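How to get through the Gulldale pass in Kaltholm without burning all your potions

I've had a few messages from people stuck at the same spot I was stuck at for an entire weekend, so let's sort it out. The Gulldale pass is the first place where Kaltholm expects you to use the stance system properly, and if you've been mashing your strongest attack up to now (no judgement, I did too) the frost wardens will flatten you.

First, go back to the camp before the bridge and talk to Peixoto. He only sells the ember charm after you've finished his delivery errand, and it's easy to miss because the quest log files it under favours. The charm costs 1839 gold. If you're short, sell the spare shields from the mine, you won't want them again.

Next, set up your party. I put Jellon in the back row with the healing staff and moved my two heavy hitters up front in guard stance. Guard stance looks useless on paper, but it fills your colour gauge every time you're hit, and the wardens hit a lot! 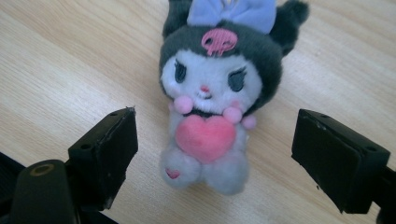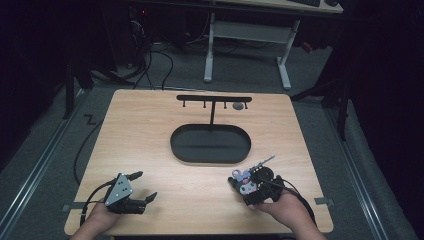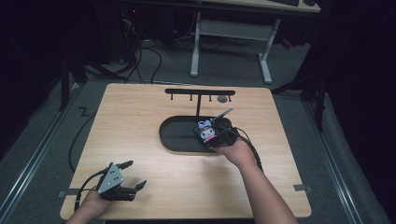 Olesia Dovhaniuk
Guides writer

Okay, into the fight. The wardens always open with Whiteout, which hits everybody and knocks your speed down. Don't heal straight away. Let your front row soak it up, and on the next turn have Jellon cast Thaw, which fixes the speed loss and gives back a bit of health as well. Healing first means you're still slow when the second Whiteout arrives, and that's how I lost my first dozen tries.

Once the gauge is full, switch one fighter to strike stance and leave the other guarding. Aim for the warden holding the lantern. The other one has 2076 health and hardly any defence once the lantern goes out, so you can pretty much ignore it until then.

When the lantern warden drops, its friend gets angry and starts charging a big attack. You've got two turns. Put everyone in guard stance, use the ember charm, and wait it out – it's tempting to squeeze in one more hit, but please don't. After that it's worn out for a turn and you can let loose with everything.

A note on levels: I did this at level 46 on the normal setting and finished with most of my potions. You can do it lower if you keep your gauge topped up between the small fights on the way up the pass.

There's a chest behind the frozen waterfall on the left just after the fight, with a travelling cloak inside. Grab it before you walk through the gate, as the path closes behind you until the next chapter.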